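How I take an old office computer apart, and why I go slowly

I have been repairing and reusing old desktop computers for a few years now, mostly in the evenings, and many people ask me the same thing: is it worth the trouble? For me it is. This post is about the order in which I do things, which parts I keep and which mistakes I made so you can skip them. I write in English because more readers can use it that way, so please be patient with my sentences.

The machine this time came from a lot that the company Grarketti was clearing out from its storage. I paid 400 crowns for it, and I carried it home on the bus on a Wednesday, on my knees. It was heavier than I expected. In the shop where I picked it up they had written the inventory number 1153 on a paper and taped it to my receipt, and I still use this number as the name of the machine in my notebook. So if I write "1153" below, I mean the computer, not the price.
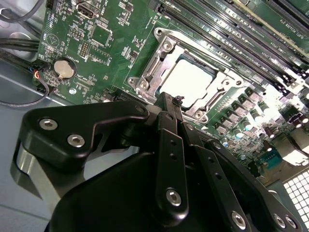
Written by the keeper of the Zatunent notebook
Repairs, spare parts and slow evenings

The first thing I do with any old computer is nothing. I leave it without power for one night, with the cable out. Then in the morning I hold the power button for ten seconds, even when the cable is already out. I know that some people find this too careful, but it costs me nothing and I have the habit now.

After this I take off the side panel and I only look. I used to start with the screwdriver at once, and it was a mistake. One time I removed every cable from a machine in five minutes and then I needed a whole weekend to understand where the small ones for the front panel should go. There were no markings that I could read, and the manual I found was for a different revision of the board. Since that weekend I make a drawing before I touch anything. It is an ugly drawing, but it has arrows, and the arrows are enough.

In 1153 the processor was still in its socket, and the little battery was in its holder. The battery is a thing I always replace. If the clock goes back to the wrong year every time you start the computer, the battery is the first suspect, and it is the cheapest part in the whole box. I keep a strip of new ones in the kitchen drawer, between the tape and the candles. You push the small spring to the side and the old one comes up by itself. Please do not use a metal knife for this. I did it once and I scratched the board, and I was lucky that the scratch was not deep.

About the processor I want to say something longer, because this is the part people are most afraid of. They are right to be a little afraid. The socket has a metal frame which holds everything flat, and it should be opened and closed without force. If you feel that you need force, something is in the wrong position. Stop, open, look again. When I clean off the old thermal paste I use a cloth for glasses and a few drops of isopropyl alcohol, and I clean from the outside to the middle so the paste does not go over the edge. Then I wait with my tea. I do not put new paste until the cooler is ready next to my hand, with its screws already sorted on the table.

The cooler screws I turn crosswise, like the wheel of a car – a little on one, then a little on the opposite one, and so on. On my first computer I tightened one side completely and then I could not catch the thread on the other side. I was sure that I had the wrong screws, and I even ordered new ones from Hyvönen, which is a small web shop I like. The new ones were of course the same.

Now the cables. When a case like this one lies on its side, you have good light and good access, and gravity works for you, because the cards do not hang in the slots. I never work on a standing tower anymore. I put an old towel under the case if the table is hard, and I turn it so that the power supply is near me. It is the heaviest part, and I do not like to stretch over everything else to reach it.

For the data cables to the drives I have one rule, and it is to pull the plug and never the wire. The same with the power plugs, which can be very tight after many years. I move them slowly from one side to the other, and my fingers hurt, and in the end they come. If there is a small metal clip on the plug I press it first. I forgot it many times. 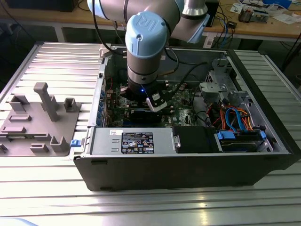
Groston wrote to me after my last post that the hard drive should come out before anything else, and that I give this advice too late every time. You can fix a bent bracket, the message said, but you cannot fix a drive that fell on the floor with all the family pictures on it, and also a beginner relaxes when the data is safe in another room. It was added that a drive should be put in a box with a lid, because cats exist.

I think this is correct and I have changed my list. So the drive comes first now, directly after the drawing. Remove the data cable, remove the power, then the drive with its holder if it has one. Write on a piece of tape which computer it came from. I have a shoebox full of drives without names from the time before the tape, and to check them one by one is a job that I postpone every winter.

If the computer came from a company, like mine, the drive is a question of manners too. I do not look at what is on it. I erase it fully, which for this one took the whole night, and I write the word "empty" on the tape with the hour when it finished. Grarketti had told me that they already erased everything, and I believe them, but I did it anyway. I would want the same if it was my old computer.

Next on my list is the power supply. I do not open it, ever. There are people who repair them and I respect these people, but inside there are parts that can keep a charge, and I don't have the knowledge. I read the label, I write the numbers in the notebook, I blow out the dust from outside with a hand pump and I stop the fan with a wooden stick so it does not spin while I blow. If it makes a bad noise or a bad smell later, it goes to the recycling center and I buy another one.

Dust is the part of this hobby that no film shows. I do it on the balcony when the weather is dry. In March it was too cold for this and I did it in the bathroom with the window open, and it was not a good idea, because after this I had to clean the bathroom also. A soft paintbrush is good for the grids and the corners. For the board I use the brush very lightly and always in one direction. The vacuum cleaner I keep away from the board completely, it is only for the floor and the empty case.

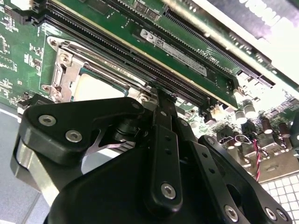
Memory is where I get the most improvement for the smallest money, so I always leave time for it at the end of the evening. Before I buy anything I read the sticker on the module that is already in the machine, and I copy it with all the letters, also the ones that look unimportant. Then I look at what is printed next to the slot. On this board there is a text "DIMM1_CPU1", and a marking like that goes directly into my drawing, so that later I can compare it with the table in the manual and know which slot has to be filled first. I did not know for a long time that the order can matter. I put the module where it was easy for my hand, and then I was angry at the computer that it did not start.

When you insert a module, check the small notch first. Press on both ends, and press until the clips close. It needs more force than feels polite. This is the opposite of what I wrote about the processor, I know, and it confuses beginners, so I say it clearly: no force for the processor, some force for the memory. If the computer beeps at you and shows nothing, take the memory out and put it back again before you begin to be sad. In my experience it helps more often than anything else on this page.

For cleaning the gold contacts some people recommend a pencil eraser. I did it in the past and it leaves small crumbs, which I then had to find. Now I use the same alcohol and the same kind of cloth as for the paste, but a clean one.

My notebook says that I have spent 132 hours on old computers since I started to count, and this is without the shopping and the bus. I counted because I wanted to know if I do this hobby too much. I still don't know the answer, but it is less than I spend with my phone, so I am satisfied.

What is left for 1153: I want to find a second memory module of the same type, change the battery, and put on a light Linux system for writing and radio. It will stand in the corridor, where I now have an even older one with a fan like a hair dryer. If somebody has a spare drive screw with the rubber ring, the kind that is in most office cases, please write to me. I am missing two, and I looked under the refrigerator already.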